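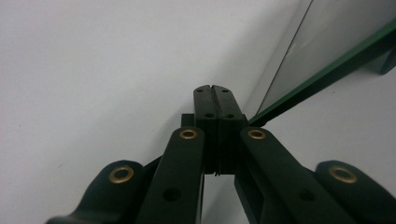 Week 4: Reading a cave floor

Notes to go with the lecture. Bring them to the tutorial, preferably without coffee on them.

What we covered last week

Solution caves form when slightly acidic water eats its way through limestone or dolomite. It takes a very long time and does not care about your research schedule. We finished with Totden, the dry cave that will be our main case for the rest of the term.

Totden in brief

The main passage runs 62 m into the hill and is wide enough at the mouth that farmers once penned sheep in it. The sheep left a layer of their own, which the site report calls Unit 1 and the diggers called other things. Under it are five more units, the lowest resting on bedrock.

Layers are not pages

Students like to picture a cave floor as a book, oldest page at the bottom. Fine as a start. Now imagine that porcupines have been through the book, roof blocks have fallen on it, and in the 1940s somebody shovelled out chapter three to sell as fertilizer. At Totden the guano diggers took most of Unit 2 from the front chamber and dumped it on top of Unit 1, so the youngest-looking heap near the entrance is full of old stone tools. Two early visitors published on that heap with great confidence.

Before you trust any find, ask:
- Was it dug up in place, or sieved from a bucket?
- Is there a burrow nearby? (Look for softer fill of a different colour.)
- Does it agree with what lay beside it?

The Castellanos trench

This is the long cut along the east wall, away from the diggers' damage. It gave 345 flaked pieces, of which 194 came from Unit 4 alone. Before you write "busy occupation" in your essay, remember that one person making one tool can leave a startling amount of rubbish in an afternoon. 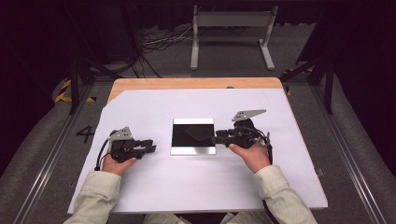 Unit 4 also has ash lenses, thin and grey, with burnt bone in them. Ash this far from the entrance is hard to blame on a grass fire, though people have tried. The charcoal in Unit 3, just above, dates to 4,000 years ago. Unit 4 is older, but how much older is still being argued over.

Comparison sites

Gekano is a rock shelter, shallow and damp, with poor bone and lovely pollen. Zirkix is a deep cave with wonderful bone and no sign that people ever lived there. The hyenas did. Compare the bone tables for Zirkix and Totden and note the tooth marks.

For the tutorial

Draw the Totden section from the report, label all six units, and mark where you would take one more sample if you were only allowed one. "Everywhere" has been tried.

Reading: site report, chapters 2 and 5. Chapter 3 is optional and mostly about sheep.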